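**Bold wallpaper on three sides of a work nook: too much?**

**tenholm_attic** wrote:

I have a small alcove off the kitchen, 30 inches deep, and I want to make it into a spot for painting and lettering. Dark wood top, already cut. The three walls are bare drywall. My sister wants me to do a big black and white pattern on all three. I was going to do plain off-white and be finished with it.

Has anyone lived with a large pattern that close to their face? I paint small things, mostly cards and plant labels, so I'm looking down most of the time.

**Jukus** wrote:

I did two walls of a closet desk in a leaf print from Ó Briain. Black on cream. I liked it for 5 months and then I painted over one side. The back wall stayed. It was the side walls that bothered me, I kept catching them out of the corner of my eye when I was trying to do a straight line.

**niamh_ng** wrote:

I disagree with Jukus. Stopping a pattern at the corner looks like you ran out of paper. If the nook is closed in on three sides, do all three.

One with the same idea as yours, dark wood-grain top and pattern on the back and both sides:

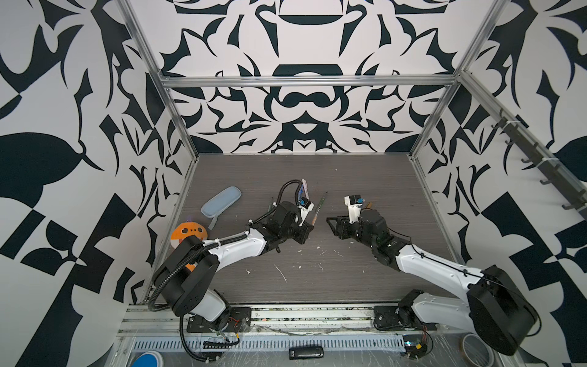

*Black and white on three walls over a dark top. Paintbrush with the green-tinted handle is lying on the surface.*

Look at how the back wall is symmetrical, with the curling leaves mirrored left and right. If you go this way, find the center of your back wall first and work outward from it. I started from the left on mine and the middle of the design ended up 2 inches off. I see it every time I sit down.

**tenholm_attic** wrote:

Thanks, that helps. It's busier than I pictured. The dark top does hold up against it though. There's sort of a face in the middle of the back wall, is that just me?

**niamh_ng** wrote:

No, I get a face too. Mirrored prints do that a lot. Check for it on the full sheet before you order, a small sample won't show it.

**Wededville Rob** wrote:

I wouldn't do it. Paint work needs a quiet background. When I'm matching a color I hold the card up and look at it against the wall, and I can't do that with leaves and checkers behind it. Off-white, one coat of primer and two of eggshell.

I do like the little black hooks along the rail on the right in Niamh's picture. I would steal that. I hang my brushes and tape from hooks and the top stays clear.

**Jukus** wrote:

Seconding hooks. Put them where you don't have to reach over wet work.

**niamh_ng** wrote:

Rob, you can keep a piece of white board on the desk for matching colors. That's what I do. It's not a reason to have plain walls.

**Wededville Rob** wrote:

It's one more thing on the desk. We can leave it there.

**tenholm_attic** wrote:

OK. I priced it out and the paper for three walls came to 816 with paste and shipping, and that settles part of it. I'm going to do the back wall only in peel and stick, centered, and paint the sides white. Rob can match his colors on the sides.

Hooks going on the right. Does anyone know if peel and stick holds on fresh primer or do I need to wait?

**Jukus** wrote:

Wait. The sheet with mine said 30 days after painting. I didn't wait and the top corners let go in January.

**niamh_ng** wrote:

Still think you'll want the sides. Post it when the back is up.

Niamh Nic Giolla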